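The Last Ten Feet of the Carpet
Can a machine tidy a room yet? It depends on how much of the room you count.

By Itzel Espinoza
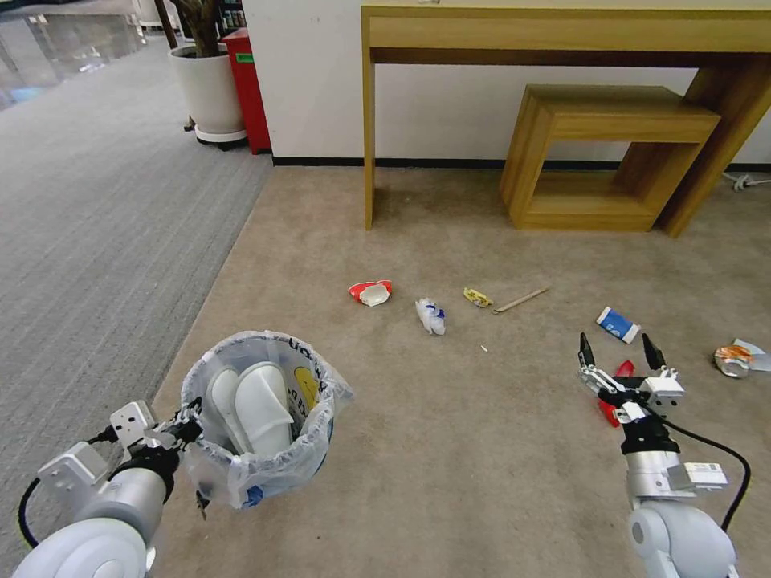
Picking up litter is the chore that robotics people bring up when they want to sound modest. It needs no recipe and no fine assembly. A person does it while talking on the phone. For a two-armed machine it remains a long string of separate problems, and most of the engineering effort goes into the handoffs between them.

The first problem is deciding what counts as trash. A crushed can is easy. A scrap of paper is less so, and a power cord lying along a baseboard has to be left alone every time. Rizal Lumbantobing, who runs the manipulation group at Tritwood, keeps two error rates for this step and refuses to average them. One covers litter left behind. The other covers things that should have stayed in the room. "A customer will forgive a wrapper on the floor," he says. "Put one earring in the bin and the trial is over."

The second problem is contact. Low-pile carpet is friendlier than shag, but it still gives under a fingertip, and a flat wrapper offers almost nothing to grip. A two-fingered gripper comes down from above, closes, and either has the object or has pushed it into the fibers. Cans and tubes have the opposite fault. They present plenty of surface and roll when touched off center. Tissue deforms, so the width measured before the grasp is wrong during it. A thin stick has to be taken across its short dimension, which means the wrist must turn before it descends, and the turn costs time.

Tritwood's current test is a run of 300 picks on mixed litter, repeated after every software change. The target is a cleared floor with no human touch. In the December run the machine needed help on 60 of them. Nearly all of those were flat items, and the remainder were drops on the way to the bin.

The bin is the third problem, and it gets the least attention in published work. Small bins are light. A liner folded over the rim shifts when something brushes it, and a bag that has slipped closes over its own opening. With two arms, one can steady the rim while the other does the picking. That costs half the machine's reach, because an arm holding a bin cannot also gather, and the base has to stay within range of both jobs. Yanti Pillai, a controls engineer in the same group, spent most of last year on this tradeoff. Her conclusion is that holding the bin pays off whenever the litter is close enough to avoid driving. Once the base has to move, the machine does better to let go.

Gervasio Troncoso is less interested in the grasp. He manages cleaning contracts for Pravia, a facilities firm with offices and waiting rooms on its books, and he buys by the hour. A cleaner working for him clears a littered waiting area in 4 minutes, including the walk to the next room. He has asked two vendors for the same figure and received grasp success rates from both. "I don't pay for grasps," he says.

His objection is fair on present numbers. A slow machine could still be worth having if it worked unattended at night, when nobody is waiting for the room. That argument depends on the failure rate more than the speed. One stuck job per shift means someone has to be on call, and the saving is gone.

Shop floors look better on paper. Offcuts and packing scrap come in known shapes, the floor is hard, and the bins can be bolted down. Faizal Sumampouw of Hidayat, which makes cabinet fittings, has had a single-arm unit clearing strapping from beneath a packing bench since December. It handles one material in one place. He rates it as useful and has not ordered a second.

Tritwood's next round of work is on fingertips. Lumbantobing wants a thinner edge that can slide under paper without catching on carpet loops, and Pillai wants it stiff enough to survive a collision with a table leg. The two requirements pull against each other, and the group has yet to settle on a material.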